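Is the Gemell picking kit worth it for mixed small parts? (bin to bin, KUKA arm)
Asked in Grippers and Picking – 3 answers 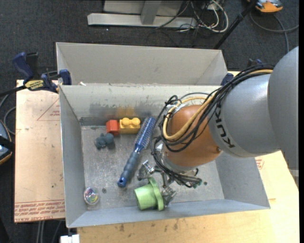
Question

We're three weeks into a trial of the Gemell kit and I'm having way too much fun with it, so I need some outside opinions before I go and ask for the money. Setup is a KUKA arm with a finger gripper, two gray metal bins one behind the other, clamps on the rims. Test items are whatever we could dig up: a hairbrush, a clear ball with colors swirled inside, toy blocks, a light green plastic thing with a wide rim.

What we get from Gemell is the grasp planning software, a calibration board and 8 hours of remote help. It took me one afternoon to get the first pick, and I've never had that with any other package! We've logged 2,000 tries so far. Blocks are great. The brush is good as long as it goes for the handle. The clear ball is a pain, and so is anything with a thin rim.

So:
1. Does the ball get better with tuning or do I need a different camera?
2. Is the yearly support plan worth paying for after the trial?
3. Anybody moved from Kedow to Gemell, or the other way?

Posted by harkolska_bench

Answer 1 (accepted)

We've had Gemell running since December on returned household goods, and I like it a lot, so take this with that in mind.

On the ball: tuning helps some. There's a setting called "sparse surface" under the depth options, off by default. Turn it on, then drop the approach speed to 40 percent for that item class only. Our clear items went from hopeless to okay. If you need better than okay you'll want a second view from a lower angle. We tried a pricier camera in the same spot and it didn't do much for us.

For thin rims, check how far your fingers open before the approach. The stock profile opens them all the way, and in a bin with sloping walls that means you run out of room near the edges. I made a narrower profile for cups and lids and it's been lovely – fewer stops, and the arm doesn't take that strange detour over the back wall anymore.

Also, tie your cables up higher on the wrist. A loop hanging by the fingers will snag sooner or later. I used two hook and loop straps and left enough slack for a full wrist turn.

Support plan: yes for the first year. They answer fast and they'll look at your logs. After that I'd skip it unless your items change all the time.

Danica Milošević

Answer 2

Went from Kedow to Gemell last spring. Kedow is more solid if you pick the same 3 parts all day and you can give it models of them. Gemell wins on junk drawer stuff like yours. The export from Kedow didn't carry over our bin positions so plan to teach those again, took me a morning.

Did not buy support. Survived.

Answer 3

have you looked at Honorato? suction tho so maybe not for a hairbrush lol

Comment from harkolska_bench on Answer 1

Sparse surface!! I had scrolled right past that one. Trying it tonight along with the narrower finger profile, and I'll redo the cables first. Do you keep the slower approach on when the clear item is under something else, or does it go by whatever is on top?

Reply from Danica Milošević

Whatever is on top. It re-plans after every pick, so the slow speed only kicks in when the clear one is the target.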